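June
Energy Policy and Regions, course team

Handout 6: Who pays for the grid connection?

Last week covered how a government sets a target for renewable power. This handout deals with a narrower question, the cost of joining a new wind or solar farm to the network. Read it before the Monday seminar.

A developer normally pays for the line from its site to the nearest substation. Arguments start when the substation itself is too small. Under a "shallow" charge, the developer pays only for its own line and the upgrade is spread across all customers' bills. Under a "deep" charge, the developer pays for the upgrade too.

The Prirkent case shows the difference. The wind farm was planned with 14 turbines, on high ground well away from the Wirnar substation. Under deep charging the first applicant would have paid for the whole upgrade, although the later solar scheme at Nseir needed it as well. The regional assembly moved to shallow charging after two sittings.
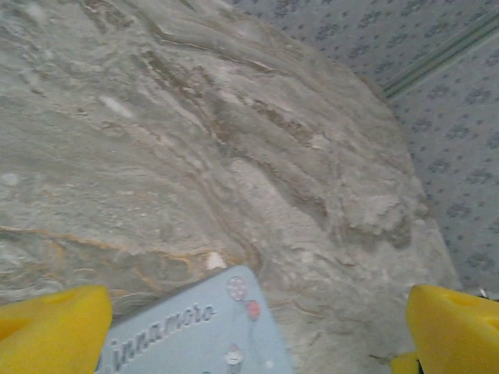

Grey and brown veining on a stone-like surface.

Opponents in Mevevness objected that households would be paying for a private scheme. The network serves around 1400 homes there, and 539 of them signed a petition against the change. Their main point was that Mevevness had no say over where the turbines went but would share the bill.

Supporters replied that everyone connected to Wirnar would use the larger substation. They also said deep charges favour big firms, which can carry a large payment for years before they sell any power.

For the seminar, write a page on the following. Should the second developer to connect pay back part of what the first one spent? Say how long such a rule should last and who should hold the money in the meantime. Bring a printed copy.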